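手持夹爪工位:布置、日常维护与换件

本页整理的是 Traseo 项目手持夹爪工位的照片和说明,供轮班的同事查阅。工位由 Horacio Cisternas 搭建,七月以后交给 Marisol Olvera 维护。内容按一天的顺序来写,先是开工前的检查,然后是标定、操作,最后是夹指更换和收工。软件安装不在本页范围内,请看 Droltard 目录下的安装说明。

开工前

两把夹爪一组,左右手各一把,编号写在手柄底部,不要混用。混用以后标定文件对不上,录出来的轨迹左右会有偏差,后期很难修。取夹爪时握手柄,不要捏标记方块,方块与底座之间只靠 3 毫米螺钉固定,反复受力会松。

背带先调肩部,再扣卡扣。肩带太松时,人一弯腰头部视角就会跟着晃。每换一个人都要重新调,上一个人的长度不要直接沿用。

供电统一从地面的插排取,线走在操作者左侧。走线之前先想好当天人站在哪里,脚会往哪边挪。

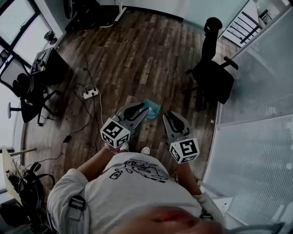
标记方块每天开工前擦一次,用干的无绒布,不用酒精。早期有一批方块用酒精擦过,黑色边缘发灰,识别率明显下降,后来整批重印。重印时边长按原图纸,比例设为 100%,打印对话框里的“适应页面”必须关掉。贴好以后用卡尺量两条边,与图纸不符的直接报废。

方块贴面如有翘角,不要用透明胶带压。胶带会反光,靠窗的位置尤其严重。正确做法是揭下来重贴,贴完静置 40 分钟再用。

标定

标定在每天第一段录制之前做,换人、换夹指、夹爪跌落之后也要重做。步骤如下:

双手平举夹爪,标记面朝上,停两秒。
依次完全张开、完全闭合,左右各做五次。
两把夹爪的指尖轻轻相对,停两秒,松开。
在屏幕上查看开合曲线,左右两条都应当平滑,闭合时回到零位。

曲线在中段出现台阶,多半是夹指连杆处积了灰或线头。抓布料的任务做多了最容易这样。先用气吹清理,再用镊子夹出纤维,不要往连杆里滴油。Bereket Beyene 试过两种润滑脂,头一天都很顺,一周之后反而更涩,所以目前仍按干态使用。

闭合后不回零,先看两片夹指是否错位,再看扳机回位弹簧。弹簧备件在 Irkcombe 寄来的零件盒里,盒内有两种规格,用短的那种。

操作中的注意事项

操作时小臂自然前伸,两个方块尽量同时留在视野里。身体转动时先动脚,再动手臂。如果一只手必须伸到身后或桌子下面,这一段请在记录表里注明“单侧遮挡”,由后期决定是否保留。

双手配合夹同一件东西时,力要慢慢加。夹指是弧形的,夹细长物件时接触点偏向指尖,扳机扣得太猛,物件会往外滚。

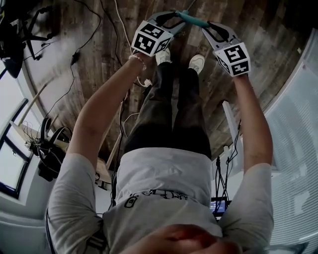

连续操作不超过 60 分钟。夹爪本身不算重,但手腕一直悬着,时间长了姿势会往下塌,方块的朝向也跟着变。Crescencio Nava 对比过同一个人上午和下午的数据,后半段标记丢失的次数明显增多,休息之后又恢复正常。

录制中途出现丢帧,先停下来,不要边录边拔线。顺序是停止录制,把夹爪放到桌上,检查接头,重新连接,再做一次简短标定。插头松动的情况比线坏的情况多得多。确认是线的问题以后,在线头上缠一圈红胶带,放进“待修”袋,不要放回线堆里。

更换夹指

夹指表面磨亮、边缘有缺口,或者夹布时打滑,就要更换。左右两片一起换,只换一片会造成闭合不对称。

先断开连接线,拆下两侧护板,注意护板内侧有垫片。退出夹指根部的螺钉,旧夹指向前抽出。新夹指装入后先不要拧紧,手动闭合一次,让两片自己对齐,再交替上紧。装回护板,完整标定一遍。更换时间和夹爪编号记到登记表上。

现在用的夹指由 Solheim 供货,与最早那批相比稍硬一些,刚换上时扳机手感偏重,属于正常情况。如果换完之后张开不到位,检查垫片有没有漏装。

收工

夹爪放回盒内,夹指保持微张,不要闭死过夜。连接线按自然弯曲方向盘成大圈,不要绕在手柄上。背带上的汗渍用湿布擦,晾干以后再挂起来。插排关掉总开关。

登记表当天填完。有跌落、磕碰的,即使看不出损伤也要写,第二天由 Marisol Olvera 复查。零件申领找 Melquiades Mendoza,请写明夹爪编号和零件名称。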